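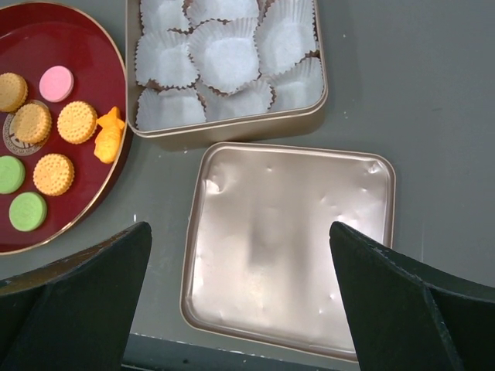
Vesna Kadrić wrote to me on Monday to say I should send the Wikgate kit back while the return window is still open. Her view is that a two-finger gripper at that price ought to come with better software, and that I will spend the summer fixing somebody else's code. She has bought two kits of this type before, so I took it seriously. I have decided to keep mine, and since a few people asked, I'll write down why.

First the basics. The Wikgate is a desktop arm with a two-finger gripper and a small camera at the wrist. It is sold by Iteck, and the version I bought cost 2,768 with the camera and the clamp mount. You can get it without the camera for less. I would not. Most of what I have done with it so far depends on the wrist view, and adding one later means opening the gripper housing and running a cable back down the arm.

It came in two boxes. The larger one had the arm already assembled, and the smaller one had the power supply, the clamp, two sets of fingertips and a printed sheet with a link on it. The sheet is the whole manual on paper. Everything else is online, and the online manual is good in the first half and thin after that. Calibration is explained step by step. The section on recording and replaying motions is 4 pages and assumes you already know what the settings mean.

Setup took me one evening. Clamping it to the table was easy. The calibration routine failed the first time with a message that only said "joint limit," and I lost an hour to that before finding out the arm has to be started folded, with the elbow up. This is in the manual, but it is in the chapter on storage.

For testing I have been using sweets and packing. The job is to take pieces off a round tray and put each one in a paper cupcake liner inside a metal tin, then put the lid on. The pieces are toy food: sandwich biscuits with scalloped edges, some flat discs in pink and pale green, and an orange fish. I picked it because the pieces are different enough to cause trouble and cheap enough that I don't care if one gets crushed.

The biscuits are the easy part. They have enough thickness for the fingers to get hold of, and the scalloped edge stops them turning in the grip. The smooth discs are harder. With the standard fingertips they slide out sideways if the grip is even a little off center. The second set of fingertips is softer and fixed most of that, but they come off if you pull at the wrong angle, and I have had to go looking under the table for one.

The fish needs its own approach. It is lumpy and it lies on its side, so the fingers close on whatever bump they meet first. I get the best results by coming in across the middle and closing slowly.

I kept a tally one afternoon. Out of 74 picks of single pieces, 20 needed me to step in, nearly all of them discs. That was before I changed fingertips. I haven't done a proper count since, but it is better.

Placing is a different problem. The liners sit close together with their edges overlapping, and the arm tends to catch the rim of one on the way down. Then the liner folds over and the piece ends up on top of it. Raising the approach height helps. So does slowing the last part of the move, which you can do in the replay settings once you find the right box. It is labeled "tail."

I have not got the lid working. It is a shiny lid and lies flat on the table, and the fingers have very little to get under. The reflections don't help the camera either. The object finder that comes with the kit will sometimes put its marker on a highlight and stay there. Loredana Palumbo, who commented on my last post, suggested a strip of matte tape along the rim. I may try that, although it feels like making the job easier for the arm when I wanted to see what it could do.

The software is where Vesna has a point. The main program is called Irance and it does the job, but it forgets the camera exposure each time it closes. It also saves recordings with names made only of numbers, so after a few days you have a folder you can't read. Ville Juntunen put up a small script that renames them by task, and I use it every time. An update is promised for August. I am not counting on it.

Support has been fair. I wrote twice. The first answer came the next morning and was useful. The second came after several days and told me to restart the program.

Noise: it is quiet when moving, with a light whine when it holds a position. I run it in the evening with the door open and it bothers no one. Heat: the base gets warm after a long session. Nothing worrying so far.

I also looked at the Urban arm before buying. It has a longer reach and a sturdier base, and Bujar Nikolovski is happy with his. But the gripper is sold separately, and by the time I added one the price was well past what I wanted to pay for a table in my spare room.

So I'm keeping the Wikgate. If you want something that works out of the box on small smooth things, wait for a better set of fingertips. If you don't mind spending evenings on settings, it is a decent arm - slow, but it goes back to the same spot every time.

Next I want to try it with the tray turned and the tin moved to the other side, to see how much I have to record again. Nermina Matić asked about the power supply: it is the standard plug, and the cable is short, so plan for an extension.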